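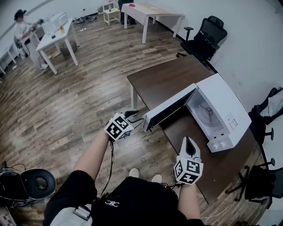
Despina Preda asked whether a glass turntable from one microwave oven can be used in another if the diameter is the same. Usually it cannot. The plate is driven by a coupler at the center, and the molded lugs on its underside have to match that coupler. Measure the diameter, then compare the lugs before ordering.

Print this page | E-mail this page

Replacement Parts FAQ

How do I find my model number?
Look for the rating label. On most ovens it is on the back panel or inside the door opening. The number on the front trim is a series name and does not identify the part.

Is the roller ring sold separately?
Yes, for all Skustico and Clasex ovens. The ring for the Clasex 379 was revised in June. Old and new rings are interchangeable, but the wheels are not.

My plate rocks when it turns. Does it need replacing?
Clean the floor of the cavity and the track under the ring first. Dried food in the track is the usual cause. If the rocking continues, set the plate on a flat counter and press on the rim. A plate that moves on the counter is warped or chipped and should be replaced.

Can I run the oven without the plate?
No. The plate holds food at the intended height, and most manuals prohibit operation without it.

Can I replace the mica cover myself?
Clip-in covers can be changed with the oven unplugged. Do not remove the outer cabinet. The high-voltage capacitor can hold a dangerous charge after the plug is pulled.

Do you supply door parts?
We supply handles only. Latches, hinges and door seals are fitted by a service technician, who tests for leakage afterward.

What does shipping cost?
Small parts ship for $8. Glass ships double-boxed - see the rate table at checkout.

What if the glass arrives broken?
Keep the packaging and write to us before discarding anything. Quote your order number and the part number.

Page updated 4th September

Related items
Gasside roller ring, part 167
Jelínek drive coupler, part 681
Clasex mica sheet, cut to size

This site uses cookies to remember your cart. Accept | Settings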